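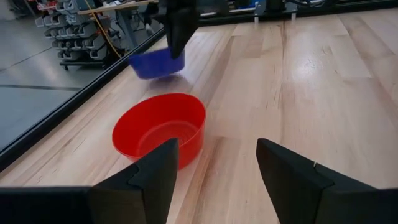
Workshop tips from the Haltcombe open day

The Stekerari shop in Haltcombe opened its doors for an afternoon in April and ran its two-gripper bench for visitors. The task was plain kitchen work: pick up plastic bowls, move them, stack them. Most of what follows applies to any bench or counter at home.

Nesting bowls
Lift by the rim, one jaw inside and one outside. A thumb and forefinger do the same job. Tilt the upper bowl slightly on the way in so air can escape, then let it drop level. Bowls pushed down hard will lock together. To free a stuck pair, run warm water over the outer one and twist.

Leave the lower bowl alone
Put the first bowl where the stack will stand and don't move it again. The operators set theirs well in from the edge of the table - a hand's width is enough at home.

Glare
A glossy top throws overhead light back at you, and at a camera. Move the lamp to the side or lay down a matte cloth. Stornby sells a gray bench mat for this, but an old towel works on a counter.

Wood tops
Wipe along the strips. For scratches, sand with 200 grit, with the grain, and re-coat the whole strip so the patch doesn't show. Let the finish cure fully before setting plastic on it.

Small parts
Keep bins in tiers, heaviest parts at the bottom. If the rack is on casters, lock them before pulling a full bin. Label the front of the bin and not the shelf - bins get moved. The shop's stock list runs to 3395 part numbers, which is more than a home garage needs, but the labeling method is the same.

Cables
Tie hanging cables back at two points and leave slack at any joint that turns.

The printed handout is Rivadeneira sheet 409, free at the front desk while copies last. Ask for the revised one. The first printing has the sanding and wiping steps in the wrong order.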